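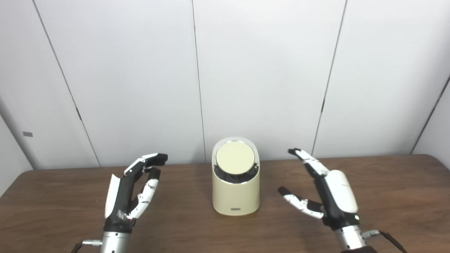 Does a small lidded bin on the table keep a room cleaner than an open one?
It depends on who empties it and how often. The lid hides the waste and holds back some of the smell, and that is as far as I would go.

Household Waste, session 4: the tabletop bin
Notes by Edeltraud Leitner

Shops sell these bins as a cure for mess. I have my doubts. A bin this size fills fast, and once it is full the cups and wrappers go next to it. In our March trial at Lovville, 19 of 30 desk bins were overfull by Wednesday, lids or no lids. Krystyna Kaczmarczyk argues that the lids delayed complaints. Perhaps, but the bins were just as full.

Points to look at when you judge one:
– Does the lid stay up on its own? If it drops, people stop using it.
– Is the liner folded over the rim? A liner that only sits inside slides down under the first heavy item.
– Can you wipe the inside of the lid? Ribs and grids collect crumbs.
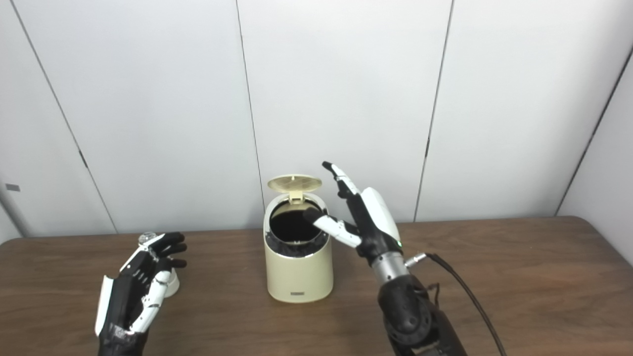

Cream bin, lid raised, black liner folded over the rim.

Bottles are the hard case. A small drinks bottle with its cap on holds its air and takes up far more room than it should. Emil Ammann's handout says to crush every bottle first. Fine for thin plastic, less so for the stiff kind, and I have yet to see a class do it for a whole week. Check too whether the bottle belongs in this bin at all – in many places it goes with recycling.
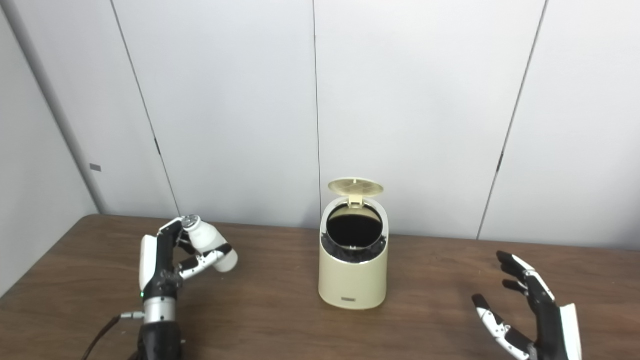
Exercise for next time
Keep one small bin at home for a week. Write down when you empty it and what filled it. Bring the sheet even if it is dull, and leave out any day you guessed.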